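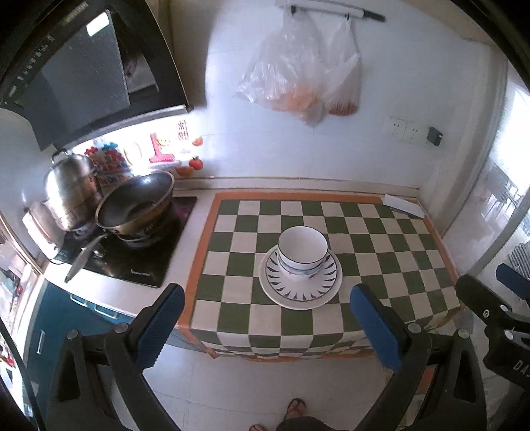

What size tablecloth do I need for a bench that's 148 cm long if I want it to hang over the front?
Get one 11 cm longer than the depth of the bench and leave the ends flush.

Posted 26 December 2022

loton7
I'd skip the overhang in a kitchen. Mine got caught in a drawer and a bowl went with it.

Brirnlow
Disagree. A checked cloth hanging over the front looks good and hides the worn edge. Just keep it well back from the cooktop.

loton7
How far is well back? My bench is tiny.

Brirnlow
I leave a hand's width. The cloth stays on the bench beside the cooktop and never goes under a pot.

Baoshan Qin
Cotton or vinyl? I set the table with a plate, saucer and bowl stacked up and they slide on vinyl.

Cai
Cotton, washed once before you trim it. Mine shrank in June and I had to buy another.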